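4.2 What the vacancy figures missed at Dolluscombe

So by this point in the project I had a spreadsheet with 147 parcels in it and a growing suspicion that the word "vacant" was doing far too much work. The county file has one code for it. One! A gravel lot with weeds gets the code, and so does a brick warehouse where a cabinet shop still rents the back half on a month-to-month deal (I bought a very nice stool there, for the record). When I walked the old Dolluscombe rail yard in April with the parcel map folded up in my coat, I kept crossing things out and writing new things in the margin, and those margins are more or less what this section is made of.

The redevelopment plan treats the yard as a blank slate. Kasalix, the developer, wants lab space on the north side and offices along Gatchalian Street, with parking tucked behind. I don't have a quarrel with that as a drawing. My trouble is with the baseline. If you start from the county code, every job in the new buildings counts as a gain, and the jobs already on the site just don't show up anywhere. I went back through business licenses and utility hookups and found 9 parcels coded vacant that had a working tenant on them. The largest was the Sadero building, which the landlord had carved up into small bays so long ago that the tenants had their own names for the hallways.

Reynaldo Dela Peña, who managed leasing there for years, sat down with me twice and was very patient about it. He told me the rents were low because the roof was bad, and the roof stayed bad because the rents were low, and that he had 1399 square feet he could never fill on account of a column in the wrong place. I love that column. It explains more about the block than table 3 does.

He also pointed out something I had missed completely, that light industrial tenants and research tenants want a lot of the same stuff: tall ceilings, heavy floors, a loading door, and enough power. What they can pay is where they part ways. The planned lab rents work out well above anything the bays ever charged, and none of the tenants I talked to thought they would be coming back. 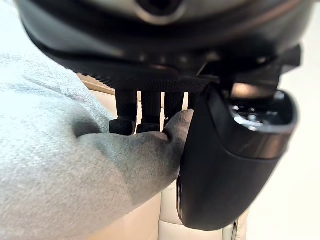
Last changed: 09/06/2020

Figure 4. Black robotic hand with ribbed band along the palm.

I should say where the method is weak. Licenses lag, and a hookup can stay live long after somebody moves out, so I only counted a parcel as occupied when both records agreed and I had seen activity there myself. That's strict, and I probably lost a few real tenants by doing it (home-based outfits with a storage bay, mostly). I also stopped at a line 200 feet outside the plan boundary, which leaves out the storefronts across Gatchalian Street. Those get their own treatment in section 5, where I look at foot traffic and lease renewals together.

Contact the author | Copyright 2020, all rights reserved | Back to top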